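Clesham 재사용센터 설비기획팀에서 자동화 설비 도입·예산 담당자를 채용합니다. 폐기 데스크톱의 분해·부품 회수 라인에 투입할 로봇 셀의 사양 확정, 견적 비교, 발주, 검수를 맡는 자리입니다.

## 직무 배경

현재 시험 셀에서 타워형 데스크톱의 부품 분리 공정을 검토하고 있습니다. 다음 회계연도에 양산 셀을 발주할 계획이며, 예산 편성 코드는 278입니다. 작업대는 알루미늄 프로파일, 부품 거치용 픽스처는 3D 프린팅 제작품을 기준으로 합니다.
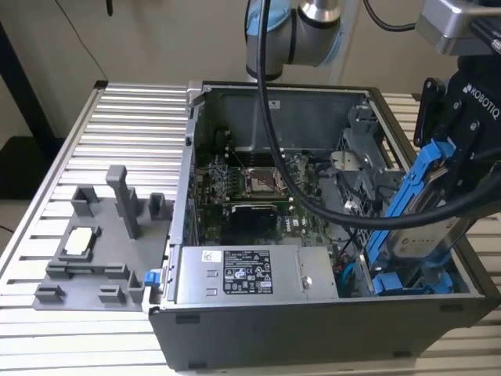
*시험 셀: 드라이브 베이 공정. 그리퍼가 파란색 캐리어에 든 하드디스크를 잡고 있다.*

## 담당 업무

- 로봇 암, 그리퍼, 픽스처, 작업대의 품목별 소요 산정 및 예산서 작성
- 공급사 Wouters, Zisell의 견적 비교. 동일 항목 기준으로 재정리할 것
- 그리퍼 핑거 등 소모품의 교체 주기 산정과 연간 유지비 반영
- 케이블 배선 경로, 작업 반경, 안전 펜스를 포함한 셀 배치 검토
- 공장 인수시험(FAT) 및 현장 인수시험(SAT) 입회, 검수 보고서 작성

견적 요청서 초안은 132개 항목이며, 이 중 44개는 사양이 미확정입니다. 입사 후 첫 과제는 미확정 항목의 정리입니다.

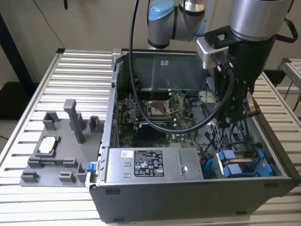
케이스 기종이 바뀌면 드라이브 베이 위치와 캐리어 형상도 달라지므로, 픽스처와 핑거는 본체와 분리하여 별도 품목으로 발주합니다. 지원자는 이와 같은 기종 변경 비용을 초기 투자비와 구분하여 산정할 수 있어야 합니다. CPU 등 소형 부품의 거치 공차는 도면으로 협의합니다.

## 자격 요건

- 자동화 설비 구매 또는 생산기술 실무 경력 3년 이상
- 기계 도면 및 전기 도면 판독 가능자
- 영문 사양서와 계약서 검토 가능자

우대: 협동로봇 셀 도입 경험, 로봇 위험성 평가 수행 경험, 자산관리 시스템 Lustamari 사용 경험

## 근무 조건

- 고용 형태: 정규직(수습 3개월)
- 근무 시간: 09:00~18:00
- 출장: 공급사 인수시험 시 발생, 실비 정산
- 급여: 경력에 따라 협의

## 지원 방법

이력서와 경력기술서를 제출하십시오. 경력기술서에는 직접 담당한 설비 도입 건의 예산 규모, 본인의 역할, 검수 결과를 기재합니다. 보안상 공개할 수 없는 금액은 구간으로 표기해도 됩니다. 제목에 공고번호 285를 명시하고, 설비기획팀 Bernadette Fahy 앞으로 보내 주십시오. 접수는 9월 말까지이며, 서류 합격자에게는 면접 일정과 견적 비교 실무 과제를 개별 통지합니다.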